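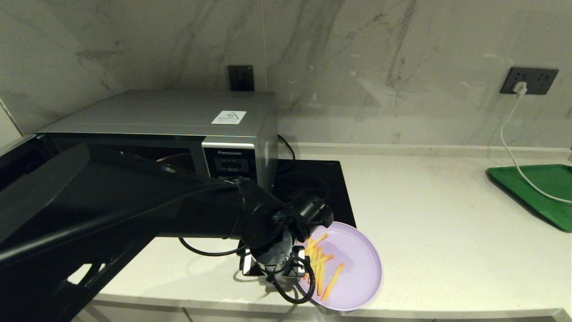
Ticket 457 – teleop demos rejected, wrist lag on left arm
Opened by Lindsay Kerslake. Product: Arier remote control, Skevton recorder. Status: open. I've been told twice that the lag I'm reporting is operator technique, so I'm writing it up properly. When I turn my wrist on the leader arm, the follower's wrist comes along late and then overshoots. It is worst on low reaches. With the plate of fries down beside the induction cooktop, the arm has to come across the front of the microwave to get there, and that is the reach I'd use to reproduce it. Support's suggestion was to "move more smoothly." I did. The recorder still flagged 7 demos as jerky.

Reply from Pejman Safavi, support
Thanks Lindsay. Please recalibrate the leader arm, restart the recorder and try again. Release notes for June list a fix for wrist smoothing, so check that you are on that build. Could you also check cable slack at the wrist? A tight cable can look a lot like lag.

Lindsay Kerslake
Already on the June build. I'd like to know what the fix fixed. Recalibrated, restarted, same result. Cables have slack at rest and I went through the full wrist range by hand with the motors off. Nothing caught.

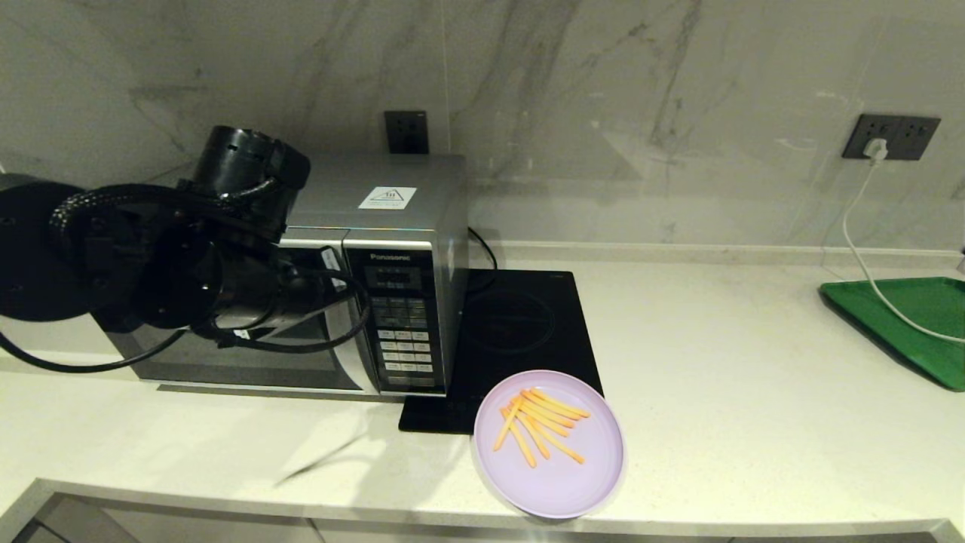 I then ran the wrist alone, upper arm held still, and the delay was there on every roll. Log attached. Follower trails leader by up to 13 frames, then catches up in one jump. If that is technique, I'd like someone to show me the technique.

Pejman Safavi
Passing this to Themis Psarras. Please don't delete the rejected demos.

Themis Psarras, engineering
Looked at the log. Leader timestamps are clean. Follower timestamps bunch up whenever the smoothing filter resets, and it resets more often than it should. Try smoothing level 2 in place of auto, and record the same task again from the same start pose.

Lindsay Kerslake
Level 2 is better – the jump is gone on wrist roll. I still see a smaller delay on pitch, and I'm not ready to call this solved on one afternoon. 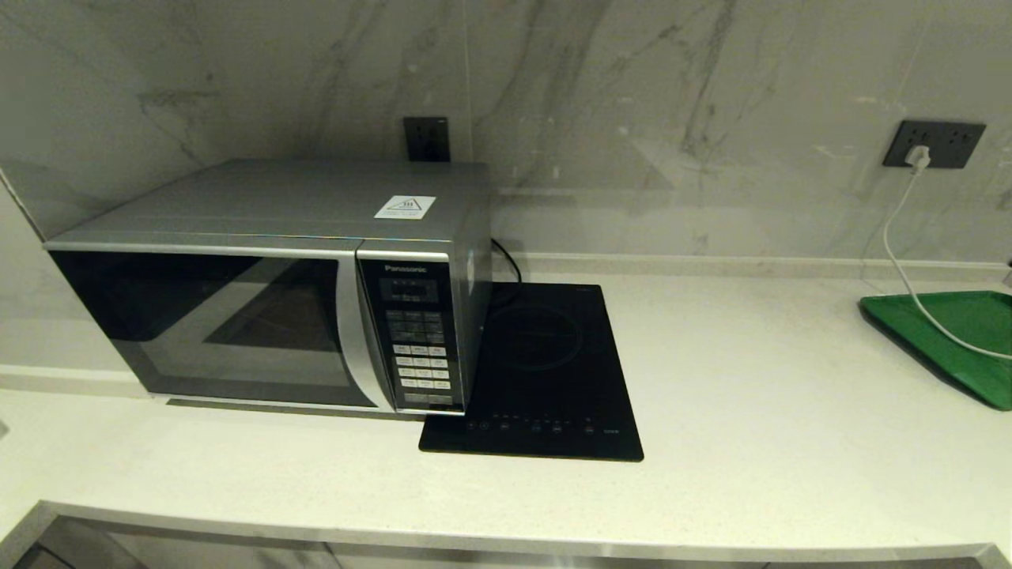 My other question is about the demos that passed. If auto smoothing was resetting all along, the accepted recordings have the same bunching in them, only under the threshold. Are we training on those? The Potar checker gave them green marks, but it scores the joint path and ignores timing, so I don't put much weight on that.

Themis Psarras
Fair point. Hold them out of training for now. I'll rerun them with a timing check. Pitch delay gets its own ticket.

Lindsay Kerslake
Held out. Please leave this one open until the rerun is posted here.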